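Pattern repeat and the roll count: a correction to item 186

Item 186 gave a short method for working out how many rolls of wallpaper a room needs. The method was correct for plain papers and for random-match textures. It was wrong for any paper with a printed repeat, and several people bought to the figure it produced and came up short on the last wall. The full method is set out again in this item.

Take the Drenance range as the worked case. The label gives a roll length of 10,050 mm, a width of 530 mm, a repeat of 400 mm and a straight match. The wall is 2,350 mm from baseboard to ceiling. Add 50 mm at the top and 50 mm at the bottom for trimming, and the strip you need is 2,450 mm.

For a plain paper, divide the roll by the strip. The answer is 4.1, so each roll gives four strips. For the patterned paper, the strip has to be rounded up to a whole number of repeats before you divide. Six repeats come to 2,400 mm, and that is 50 mm less than you need. The strip must be cut at seven repeats, or 2,800 mm. The roll now gives three strips.

A room with a perimeter of 9,540 mm takes 18 strips. In plain paper that is five rolls, with two strips over. In the patterned paper it is six rolls with none over. Item 186 would have told you to buy five in both cases.
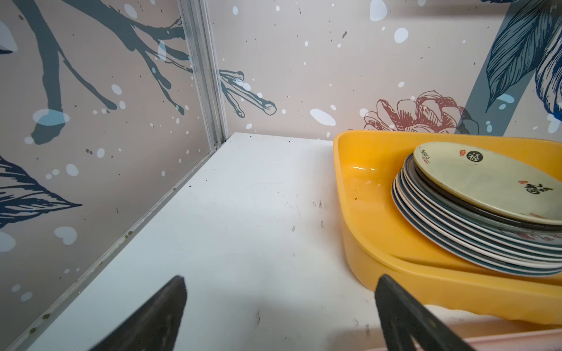
A reader in Pustley objects that a trim allowance of 50 mm at each end is more than a level room calls for. Cut it to 25 mm, the argument goes, and the strip is exactly six repeats, the roll gives four, and the patterned room also comes in at five rolls.

The arithmetic is right. The difficulty is that 25 mm has to cover every error in the ceiling line, and the first strip sets the pattern height for all the others. If the ceiling rises by more than the allowance between the first strip and the last, the last strip will not reach. Before using a reduced allowance, measure the height at each corner and at the middle of each wall. Use the largest of those readings as the wall height. In older houses this alone will usually push the strip back over six repeats.

Drop match is handled differently. In a half-drop paper, each strip is moved down by half a repeat against the one before it. With a 400 mm repeat the move is 200 mm. If you cut every strip from the same point in the pattern and slide it, you waste the slide. If you cut alternate starts from one roll, each strip uses 2,600 mm where the straight match uses 2,800 mm. The third strip then finishes at 7,650 mm and leaves 2,400 mm on the roll, still 50 mm short of a fourth. In this room the half-drop gives no saving in rolls, but the longer remnants are useful over doors and under windows.

Do not deduct for doors and windows when working out full strips, unless an opening is wider than two strips. The short pieces above and below it must still hold the pattern, and they rarely come out of the offcuts in the position you want.
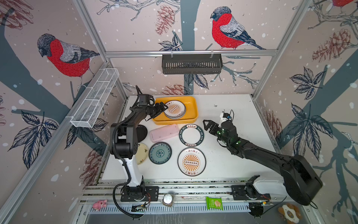 Batch numbers matter as much as the count. Rolls from separate print runs can differ in ground color by an amount that does not show on the roll and does show on the wall. Magalhães papers carry the batch number on the end label, beside the pattern number. Rendora prints it on the inside of the wrapper, so one roll has to be opened before you can check. Write the number down before the wrappers go in the trash. If a later roll must come from another batch, start it at an inside corner or behind a tall cupboard, and do not split the batches in the middle of a wall.

Large motifs raise a separate question of placement. Most people start at a corner or a door frame. With a motif wider than half the roll, it is better to center a strip, or a seam, on the wall seen first from the doorway, then work outward both ways. The join where the two runs meet will not match. Put it above the door, where the piece is shortest.

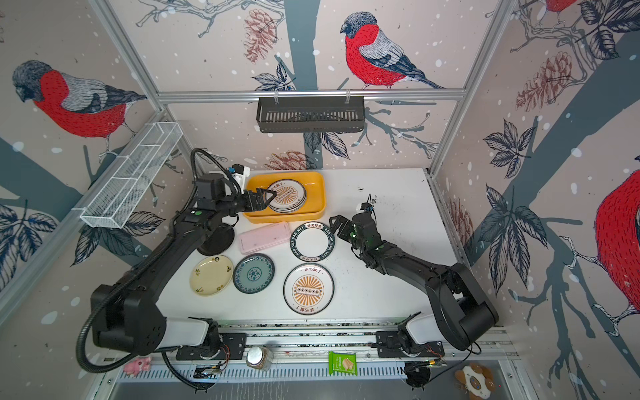

Inside corners should never be turned with a full width. Measure from the last edge to the corner at three heights, take the largest reading, and add 12 mm. Cut the strip to that width, hang it, and plumb the remaining piece on the next wall so that it overlaps the turn. A small loss of pattern in the corner is normal. Use an overlap adhesive on vinyl papers, as ordinary paste will not hold vinyl to vinyl.

Keep one full strip after the job is done, rolled face out and stored flat, with the label tucked inside.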